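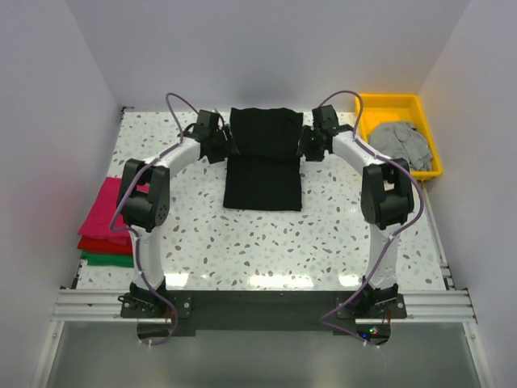 Two white robot arms over a speckled tabletop, with a black garment laid out on it.

News > Members > Retirement savings

Addo pension transfer: where things stand

Members who held money in the Addo Income Fund through the Dresstead workplace plan will have had a letter from the new trustee, Indel, in the past few weeks. Several of you have called the office in Favville to ask what it means. The letter is long and the important part is on page 3, so the main points are set out again in this item.

Indel took over the plan on the closing of the old trustee. It now holds the member records and the cash account. It does not yet hold all of the Addo units. Part of the fund was frozen to withdrawals last November and is still frozen. Until that part is released or written down, Indel can't give any member a final balance.

The figure in your letter is therefore split in two. The first amount is money that has already moved and can be rolled over, left where it is, or drawn if you are of age. The second amount is the old trustee's last value for the frozen units. Please don't plan on the second amount. Indel has not checked it, and the letter says so in the small print under the table.

Of the members in our group, 121 have a frozen amount. The rest were in the cash option and should see their full balance in the first line. If you were in cash and your letter shows a frozen amount, that is a mistake in the records and you need to report it. We know of 2 cases so far and both are being fixed.

Fees

The old plan charged a yearly administration fee on the whole balance, frozen units included. We objected to this in writing. Indel has agreed to charge only on the money it can move, starting from the date it took over. It has not agreed to refund fees taken before then. We have asked again and are waiting for a reply.

There is also a claim form in the packet for members who paid an exit fee and then had the withdrawal refused. The most that can be claimed on this form is $600 per member. You will need the statement showing the fee. If you no longer have it, Indel can send a copy, but allow extra time for that.

What to send back

The beneficiary form has to be filled in again even if you did one for the old trustee. Those forms did not carry over. Sign it in front of a witness who is not named on it. The tax form only needs to go back if your address or name has changed.

Signing the beneficiary form does not give up any right to complain about how the Addo fund was run. A few members were worried about this. The release wording that was in the first draft of the packet was taken out before mailing. If your copy still has a paragraph headed "Release," cross it out, initial it, and let us know.

Members already drawing a monthly payment don't have to do anything to keep it going. Payments come from the cash account and the bank details were transferred. The name on your bank statement will change from Dresstead to Indel.

We will put out another item when Indel reports on the frozen units.

Posted Thursday, June 11, 2026

Contact the office | Copyright Favville Plan Members Group | Back to top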